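I finally tried the overnight focaccia everyone at the Saturday market in Hanville keeps raving about, and wow, I'm hooked!

Maja gave me her recipe on the back of a receipt: 800 grams of flour, plenty of water, a pinch of yeast, and 16 hours in the fridge. No kneading at all (my wrists say thank you). I mixed it after dinner and kept sneaking out of bed to peek at the bubbles. 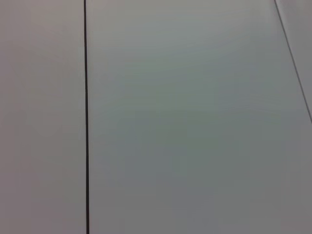
Pale gray panels, one dark seam.

The baking part goes fast. Lots of olive oil in the pan, fingers straight down into the dough, flaky salt, rosemary, and then a really hot oven. Mine was done in 17 minutes, and the bottom came out so crisp it rattled when I slid it onto the rack.

Next time I want to try it with sliced potatoes, or maybe grapes? Barbara swears by grapes. If you've baked it that way, tell me how many you used!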